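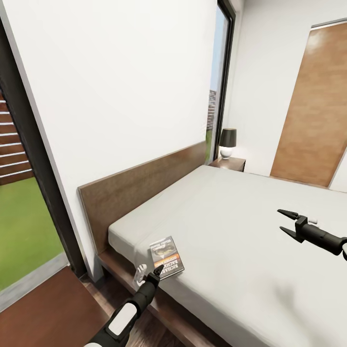 Pravesh Botha

The Brosard shelter closed its overnight intake desk in August of last year. The city's reasoning was that 160 beds could be assigned faster by phone than by a line on the sidewalk. On the metric the city chose, minutes from call to assignment, the change worked. I think the metric is wrong.

A phone system counts the people who call. It does not count people with a dead battery or people who gave up on hold. The old desk kept a turnaway log, and in its last full month the log held 367 entries. The new system has no such field, so the monthly report now shows turnaways as zero.

Darmont kept its desk and added the phone line beside it. The cost was one clerk on the evening shift. Its report is uglier than ours, and I would trust it sooner when deciding where to put money.

The council is now weighing a plan to convert the Ngubane motel into 400 units of long-term housing over 8 years. I support it. But the unit count was derived from phone assignments alone, and a demand estimate built on completed calls will come out low.

The fix is cheap. Reopen the desk from 5 p.m. to 9 p.m., log every request by household size, and publish the log with the assignment figures. If the two sources agree after a year, close the desk again – I will not object. Until then the council should treat 400 as a floor and write the motel contract so that more units can be added.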